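Folding and Storing Muslin Cloths

Posted January 1, 2021 by Nelli Räsänen
Filed under: Linens, Laundry room

Crinkled muslin does not behave like flat cotton. The crinkle lets the cloth stretch in one direction and spring back, so two cloths cut to the same size can come out of the wash with different edges. Most folding problems start there. Fold to the shape the cloth has now and ignore the shape it had in the package.

Surface. Use a bare, smooth tabletop. A bed or an ironing board cover grips the weave and drags one layer while the other moves. Wipe the table and let it dry before starting.

Drying. Muslin must be fully dry before it is stacked. The center of a crinkled cloth feels dry well before the hems do, so check the hems. On a rack, allow nearly 15 hours in November and less in a heated room.

Flattening. Spread the cloth and work from the corners. Hold one corner still and draw the opposite one away until the ridges drop. Do not pull hard enough to remove the crinkle. Small wrinkles can stay. A raised ridge across the middle should be worked out toward an edge, or it will set as a crease in the stack.

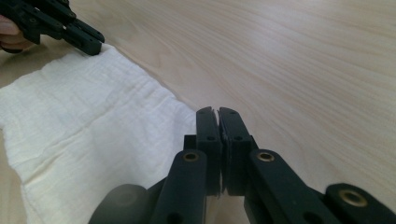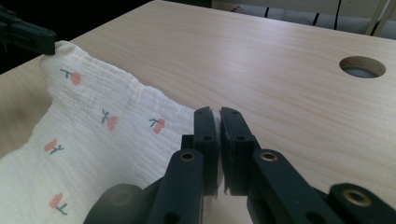
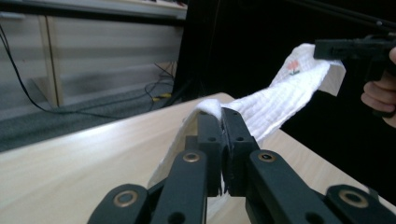
Folding. Bring the far edge to the near edge and match the corners first. The sides will rarely line up exactly; split the difference between them. Press along the fold with the side of the hand, then fold again across the other direction. For a narrow drawer, finish in thirds. Cloths with a small print or embroidery can be folded with the motif outward to make sorting easier.

Twisting. If a cloth has rolled up on itself like a rope, lift it by two adjacent corners and let it hang before laying it down again. Trying to untwist it on the table adds new folds.

Frayed edges. Trim single threads with scissors. Never pull them. An edge that keeps shedding needs a narrow zigzag stitch, 2 mm wide, before the next wash.

Storage. I use the Konero drawer box, the low model, with the folds facing up. Stacked flat, the bottom cloths press smooth and lose absorbency until they are washed again. The Stoscombe basket looks better on a shelf, but the weave catches loose threads; line it first. Heavy towels go in a separate pile.

Washing notes. Warm water, low spin. My machine goes down to 600 rpm and that is the setting I use for all gauzy fabrics. Skip softener, which coats the fibers. Wash new cloths once before folding them for storage, as the size will change by a visible amount the first time.

Related: Removing candle wax from table linen. Relining a Tikkanen drawer.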